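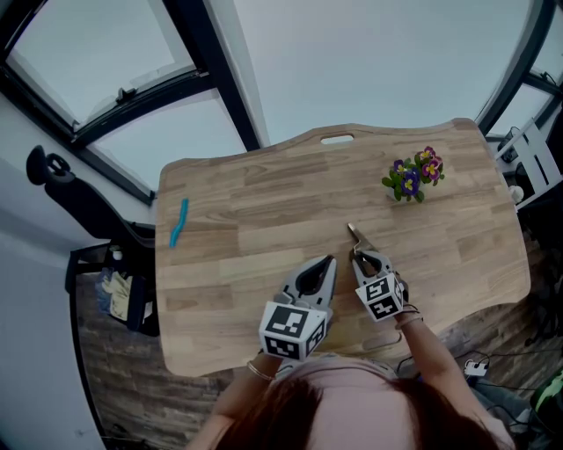
Light oak table with potted primroses, upper right. Surface class: wood, glued strips.

Tesholm Tabletop Items

README and data card, version 3
Last revised 8 Dec 2018

Summary

Tesholm Tabletop Items is a set of written records describing things found on tables in ordinary rooms: craft supplies, small tools, plants in pots, cups, paper, fasteners, and the tabletops themselves. Each record goes with one picture. The set holds 996 records and uses a vocabulary of 200 item names. It is meant for people who work on naming household objects, on describing furniture surfaces, or on deciding where one object ends and the next begins when the objects are small.

The records cover the table and what lies on it. Floors, walls, and windows are not labeled. Hands and anything held in them are handled under "Held items" below.

What is in the package

README.txt
This file.

records.csv
One row per picture. Columns are listed in the next section.

items.csv
One row per item per picture. Joins to records.csv on record_id.

names.txt
The item vocabulary, one name per line, lowercase, singular.

colors.txt
The Bisetti color list, with the allowed compound terms.

split.txt
Assignment of each record to main or heldout. The main part has 800 records. All remaining records are heldout.

changes.txt
Notes on edits between versions.

All files are UTF-8 with Unix line endings. CSV fields that contain a comma are quoted. Blank fields mean "not recorded" and should not be read as "none".

Columns in records.csv

record_id
Integer, unique, stable across versions. Deleted ids are not reused.

room
One of: craft, kitchen, office, hall, utility, unknown. Most records from the Pletamcombe rooms are marked craft or utility.

surface_material
One of: wood, metal, glass, stone, plastic, cloth-covered, unknown. Use wood for any top where grain can be seen. The set does not distinguish solid boards from veneer.

surface_build
Free text, short. Typical values are "single board", "glued strips", "slatted", "tiled".

surface_color
One or two terms from colors.txt. Where a wooden top varies from strip to strip, the two most common tones are given, lighter first.

edge
One of: straight, curved, mixed, not visible. This is the edge as it appears in the picture. A wide lens will bend a straight edge outward, and no correction has been made. Do not use this column to infer the true outline of a table.

opening
yes or no. Marked yes if the top has a cutout that goes through it, such as a handle hole or a cable hole. Drawer pulls do not count.

notes
Free text.

Columns in items.csv

record_id
As above.

item_name
A term from names.txt. If no term fits, the value is "unlisted" and the notes column must be filled.

item_color
Up to four terms from colors.txt, separated by semicolons, in no particular order.

zone
Position on the tabletop, using the Martens layout: near, middle, far, each combined with left, center, or right. Near means the side closest to the viewpoint. Zones are judged by eye. An item that spans two zones is entered under the one that holds most of it.

rest
One of: lying, standing, hanging over, held, unknown.

sure
One of: yes, partly, no. See "Uncertain names".

notes
Free text.

Labeling rules

Plants
A potted plant is one item. The name is the plant if the plant can be named with confidence (primrose, ivy, basil), otherwise "potted plant". Flower colors go in item_color together with the leaf color. If the foliage covers most of the pot, the pot color is left blank and the notes field reads "pot mostly hidden". Do not guess at the pot material. The primroses in the picture at the top of this file are entered this way, with purple, magenta-pink, yellow, and green as the colors. Yellow is used once even where it appears both as a petal color and at the center of other blossoms.

Cut flowers in a vase are two items, the vase and the flowers.

Thin and bendable items
Pipe cleaners, plastic strips, coated wire, twist ties, cord, and similar things are easy to mix up from a distance. If the surface texture cannot be made out, use the name "bendable strip" and put the candidates in the notes. A kink or bend is recorded in the notes only. The turquoise item on the left of the pictured table is entered as "bendable strip", sure = partly, notes "small kink near middle; pipe cleaner or plastic strip".

A strip that has been twisted into a closed shape is still a strip. Two strips twisted together are one item, with "joined" in the notes.

Small metal items
Use a specific name (key, paper clip, screw, nail, tweezers) only if the outline settles it. Otherwise use "small metal item". A bright highlight on the surface is not evidence of a particular metal, and the set does not record metal type. Color is usually silver, gold, or dark.

Held items
An item in contact with the table is labeled with its zone. An item held above the table, or partly above it, is labeled with rest = held and the zone is the part of the table behind it. The slender metal item in the picture is entered as "small metal item" with rest = held. Only the item is entered. Whatever does the holding has no row in items.csv, and jewelry and clothing have none either.

Paper
A stack of sheets is one item. Sheets that overlap but can be told apart are separate items. Writing and print are not transcribed anywhere in the set.

Containers
A container and its contents are separate items if the contents can be seen. A closed container is one item. Use "container" if the choice between bowl, tray, and box is not clear.

Crumbs, dust, scraps
Not labeled. Scraps large enough to be picked up with two fingers are entered as "scrap" with a color.

Uncertain names

The sure column applies to the name only. A value of yes means that the reviewer would use the name without a second look. A value of partly means that the name is a general term chosen over two or more specific ones, and the specific ones are in the notes. A value of no means that the row marks the presence of something and the name should not be relied on.

Users who want clean names should keep rows with sure = yes and drop the rest. Users who want to know where things are on the table can keep all rows. Zone and rest were reviewed separately from the name and are usable even where sure = no.

Colors

The Bisetti list is a short list of everyday color words with a small number of compounds: turquoise-blue, magenta-pink, honey, tan, off-white, and so on. Compounds not on the list are not allowed in the color columns. "Light" and "dark" may be placed in front of any single term. They may not be placed in front of a compound.

Colors are recorded as they look in the picture. Indoor lighting shifts white toward yellow in many of the kitchen records. Wood tones are the least consistent part of the set. The same top may be honey and tan in one record and tan and brown in another. If two records need to be matched by surface, use surface_build and opening together with color.

Review

Every record was labeled once and then read again by a second reviewer, who could change any field. Where the two disagreed on a name, the more general name was kept and sure was set to partly. Disagreements on zone were settled in favor of the second reviewer. The first set of labels has not been kept.

Known problems

The middle-center zone is overused. Items near a zone border were often entered there in version 1, and only part of these rows have been rechecked.

"Cord" and "bendable strip" were one name until version 2. Some old rows marked cord should be strips. Searching the notes for "kink" or "bent" finds most of them.

The opening column was added in version 3. It is blank for records where the far edge of the table is out of view.

Craft supplies are better covered than anything else. The set should not be used to estimate how often an object turns up in homes.

Plants are mostly flowering plants in small pots. Large floor plants do not appear, as they do not stand on tables.

Several names in names.txt have few rows. They are kept so that the vocabulary stays stable. Check counts before training or scoring per name.

Suggested uses

Naming small objects against a plain or grained surface. Testing whether a description stays general where the evidence is weak. Sorting tabletops by material and build. Writing plain inventories of what is on a table.

Uses to avoid

Measuring size or distance. No scale is recorded, and lens distortion is uncorrected. Identifying people from their clothing, hair, or jewelry. Judging the species or health of a plant. Inferring what task was under way; the records describe things and positions, and no field stands for an activity.

Reading the files

Load records.csv first, then items.csv, and join on record_id. A record with no rows in items.csv is a bare table as far as the labeling rules go and is valid. Do not drop it. Sort order in both files is by record_id. Within a record, rows in items.csv follow no fixed order and may change between versions.

Split semicolon lists before counting colors. Trim spaces on both sides.

Changes in version 3

Added opening to records.csv.
Replaced "shelf" in room with unknown.
Moved color compounds into colors.txt.
Split "vase with flowers" into two items.
Corrected zone for rows where left and right had been swapped.
Rewrote the section on held items.

Corrections

Send corrections with the record_id, the column, the current value, and the proposed value. Proposals for new item names should list the records where the name would be used. A name needed in only one record will normally be left as "unlisted" with a note.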